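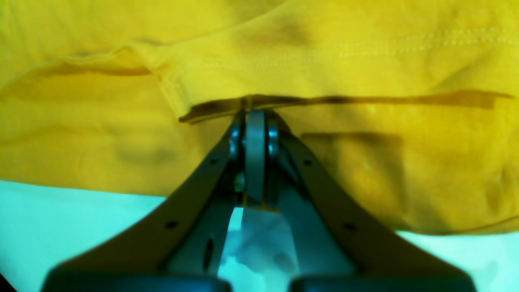 Yellow cotton, double-stitched hem

Zitstead Demo Mailer - the little box I wish I'd had when I was sending out tapes

Hello! If you've landed on this page you probably make music and want somebody at a label to listen to it. I've been on both sides of that. I played bass in a band called Busanside for years (you won't have heard of us, it's fine) and after that I opened the post at a small label, so I've seen an awful lot of padded envelopes with a cracked CD rattling about inside.

The Demo Mailer is a flat card box that holds one disc or one cassette, plus a folded letter and a USB stick if you're sending one. It's stiff enough that you don't need bubble wrap, and it goes through an ordinary letterbox, so your demo won't end up at the sorting office waiting for someone to fetch it.

What you get in a pack
4 mailers, flat, with fold lines already pressed in
4 cassette inserts (leave them out if you're posting a disc)
2 sheets of track labels, which take biro or pencil
A contact card to go with each mailer

Please do fill in the contact card! I can't tell you how many good songs I heard with no name on them anywhere. Put your email on the card and on the disc as well, they get separated the minute somebody makes a cup of tea.

Which one do I need?
The Zitstead comes in plain brown or white. If you're sending vinyl you want the Drurix, our bigger square one, and it has its own page. The Drurix is heavier and costs more to post, and for a first demo I'd stick with this one and spend the difference on mastering.

Printing
We can print your band name or logo on the lid in one colour. The smallest printed run is 300 and I do the artwork check myself - send a PDF if you can, and please not a photo of a drawing. Nilton Escobar had his done in dark green for the Pawłowska EP and they came out lovely, nice and crisp even on the brown card.

Some labels only take links these days, so have a look at their demo page before you buy anything from me. If they do take post, put three tracks on, best one first, and keep the letter to one side of paper.

Plain packs are in stock now. Printed orders placed in November take a bit longer as everybody wants theirs before Christmas. Any questions, use the contact form and I'll get back to you, usually in the evening.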